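Sornevberg is a two-armed flower-arranging robot built in a shared workshop by Torunn Bakke and Yoga Menon, who began it one April as a sort of evening hobby -- and, as hobbies will, it grew. Its control program, Goslow, is named for the advice Bakke kept giving her partner. 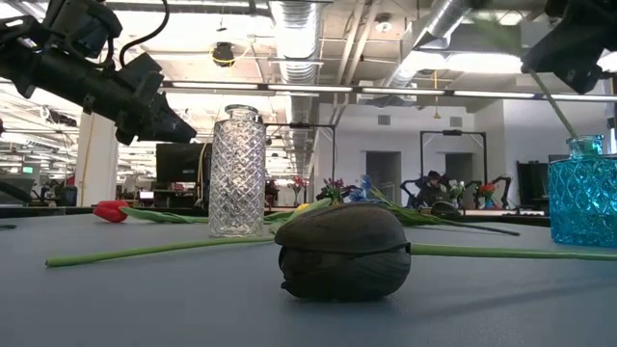

Tulips and glass vases on the worktable.

Artificial flowers were chosen early on, as they can be picked up again and again without wilting, and the builders had grown rather fond of them. The parts list came to 247 items, down to the last clamp and cable.
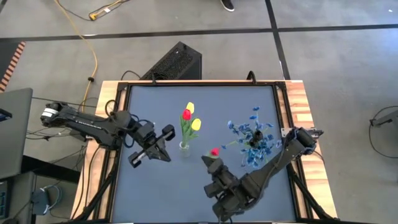 Þórey Steinarsdóttir

The arms work from opposite sides of the table, with the flowers between them. Tulips remain the usual practice flower, and Menon still keeps the build notes up to date.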